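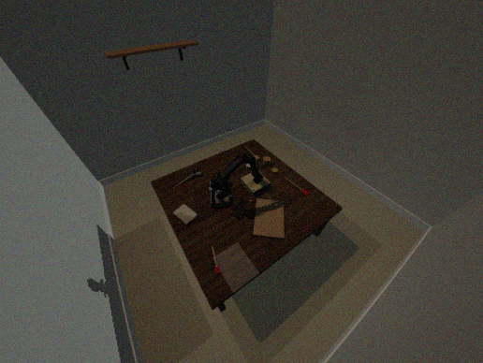 Who can apply for the Sadeck small workshop grants?
Any independent repair or furniture workshop with 6 or fewer employees that has been trading for at least three years may apply, whether it owns or rents its premises.

LIGHTFOOT, 9th March. The Sadeck Foundation today opened applications for its small workshop grants, a program of financial support for independent businesses that repair, restore and refinish household furniture. The program will run in Lightfoot and the neighboring district of Jemis, and the first payments will be made in September.

Grants may be used for rent, tools, ventilation, safety improvements and the wages of a trainee. They may not be used to repay existing loans or to buy vehicles. Each successful workshop will receive its grant in two payments, the first on signing the agreement and the second on receipt of a short spending report.

The Foundation decided to create the program after a survey of over 500 households in the two districts. Many of those who replied said that they had thrown away a table, chair or cabinet that they would have preferred to keep. The most common reasons given were the difficulty of finding a repairer and uncertainty over the likely cost.

"Furniture repair is a skilled trade with steady demand, yet many of the businesses that provide it work on very small margins," the Foundation said in a statement. "A broken machine or a rise in rent can close a workshop that has served its neighborhood for decades. These grants are intended to give owners room to plan."

Workshops that receive a grant will be listed in Momileo, the Foundation's free directory of local trades. Each entry will show the kinds of work accepted, normal opening hours and whether the business collects and delivers. Participating workshops have also agreed to provide written estimates before starting any job, and to keep each estimate open for five working days.

Applicants who request funding for a trainee will be asked to provide a short training plan. The plan should state which skills will be taught, who will supervise the trainee and how many hours each week will be set aside for instruction. Trainees must be paid from their first day. No earlier experience in woodwork or upholstery is required, and workshops are encouraged to consider adults who are changing careers.

Applications will be assessed on the condition of the business, the benefit to local customers and the quality of the spending plan. Businesses that were turned down under earlier Sadeck programs are welcome to apply again. Those with premises in both Lightfoot and Jemis should submit a single application covering both addresses.

Application forms are available in print from the Foundation's offices in Lightfoot and Jemis, and may be returned by mail or in person. Staff at both offices can help applicants complete the form. All applicants will be informed of the outcome in writing.

About the Sadeck Foundation
The Sadeck Foundation supports small businesses and skilled trades in Lightfoot, Jemis and the surrounding area. It is funded by an endowment and does not charge fees to applicants or grant holders.

Press inquiries should be directed to the communications office at the Sadeck Foundation, Lightfoot.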